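Kakville Supporters Board > Club Talk > Should Tilahun's number go up at the ground?

gebru_end_32
With the club taking names for the wall again, I'd like to put in a word for Mitiku Tilahun before everyone votes for the guy who scored in the cup final and did nothing else for the rest of his career. 83 goals in our shirt. Played hurt half the time. Never asked to leave, even the year we couldn't pay for the bus.

offside_uncle
Great player, not a wall player. The wall is for people who won something. He won 2 promotions and lost the one final he got to.

gebru_end_32
So did everyone else on the field that day, and one of them is already on the wall.

offside_uncle
That one was a goalkeeper. Keepers get extra credit for having to watch our defense up close.

paula_k
I don't care about the final. My problem is the 83. How many of those were penalties? My dad kept a notebook and he always said the number was padded.

Closo
Your dad also kept a notebook proving the Graltar ground was on a slope.

paula_k
It IS on a slope.

Closo
Ok yes it is on a slope.

northbank_norm
Penalties count. You still have to kick them in, as our current front three could explain if any of them had done it lately. I was at Graltar in August for the opener when he played 70 minutes with his shoulder strapped up and set up both goals. That isn't in anybody's totals. Put him up.

offside_uncle
If we're putting people up for strapped shoulders, I played church league until I was forty.

gebru_end_32
What's your record in finals?

offside_uncle
Rained off.

paula_k
What are the actual rules for this? Last time it was one vote per member and then the board picked who they wanted anyway.

northbank_norm
Same again, I think. Form is at the ticket window, closes 2023-05-04. They say they want 3,000 votes in. We don't get 3,000 to a home game, so good luck.

Closo
Off topic.

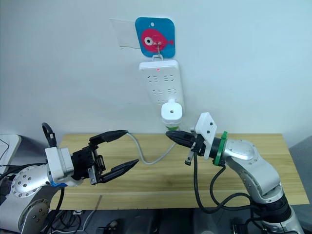
Power strip on its fish hook. Three outlet positions, bottom one in use.

northbank_norm
The fish has better positioning than our left back.

paula_k
Can we vote for the fish?

offside_uncle
Has the fish won anything?

gebru_end_32
Back to Tilahun please. I've got my form in and my brother's. If you saw him play, go and fill one out. If you didn't, ask someone over 30 and bring a chair.

offside_uncle
Fine, I'll vote for him. I still say he should have squared it in the final.

gebru_end_32
There was nobody to square it to!!

offside_uncle
Number 9 was wide open at the back post. I'll draw you a diagram.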